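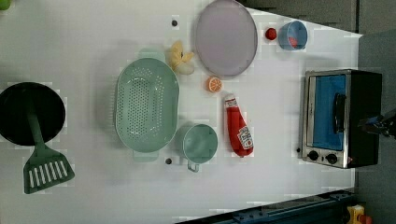
Play Kitchen Corner at Clardale

Our play kitchen has its own table now, and we couldn't be happier! Ayantu Gidey and I spent most of May collecting pieces for it, mixing bits from old sets with a few finds from the Skomard swap shelf, and the whole thing came in at two boxes and 17 dollars.

Mint green pan-pal: the oval colander, with a flat handle at each end and rows and rows of little round holes. The cup is the same lovely mint, so tea and pasta can be served together (and they will be).

Black frying pan and green slotted spatula, ready for pancakes. I would cook with these myself!

Lavender plate, big enough for a proper lunch, with half an orange for afters.

Little blue cup with something red down inside. Soup, we think, but the chef decides.

More to come once the Etorside box is unpacked!

Lăcrămioara Sima, 29 May 2019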